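Slide 1 - Title
Laundry water in small hotels. Plevley regional meeting, 27th May. Keep the intro short, the room has the handout.

Slide 2 - Where the water goes
A washer-extractor uses water in the wash, in the rinses, and in any repeat cycle. Most owners look only at the wash. Rinses take the larger share in every program we logged. Define "rewash" before moving on: any item sent through a second time, for any reason.

Slide 3 - What counts as a load
Load size is set by dry weight. Duvet covers fill the drum before they reach rated weight, so a drum that looks full can be well under. Pillowcases behave the opposite way. Sort by item, then weigh. 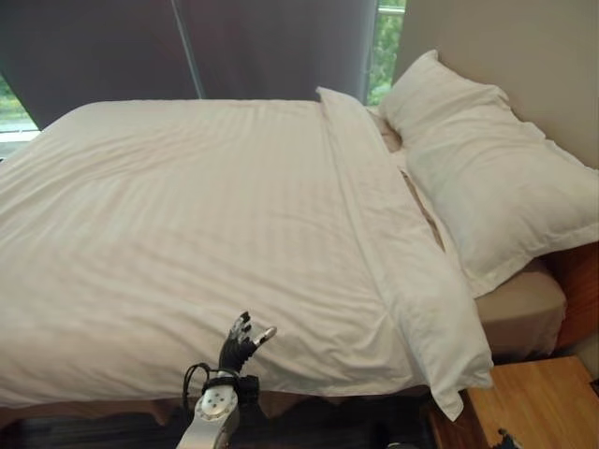 Bed with white duvet and pillows, tan sheet below.

Slide 4 - The Preritz trial
Ran through February at the Preritz site. Sub-meter on the cold feed, second one on the hot. Batches of 100 items, sorted by type. The Eichhorn program used 3 rinses, the Dundum program used 2. Same detergent dose in both. Say clearly that the supply was soft water - hard water results will differ.

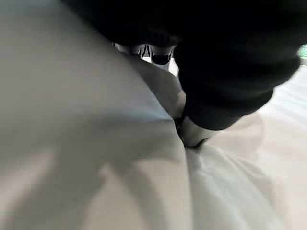
Residual alkalinity was checked on the extracted water, after the final spin. Both programs stayed inside the limit we set. If someone asks about skin complaints, we did not collect guest data and cannot comment.

Slide 5 - Extraction
Longer spin removes more rinse water and carries detergent out with it. We added 5 minutes of high spin to the shorter program. Dryer time dropped. Creasing went up on cotton-rich covers, less so on blends. Go through the results aloud.
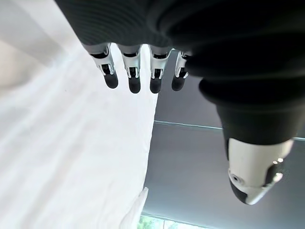
Dryer savings should be booked separately from water savings. Gas and water are billed on different cycles, and mixing them makes the payback figure hard to check.

Slide 6 - Next steps
Fit the sub-meter first. Log one month before changing any program. Change one setting at a time.

Questions. Backup slides: meter wiring, dosing table.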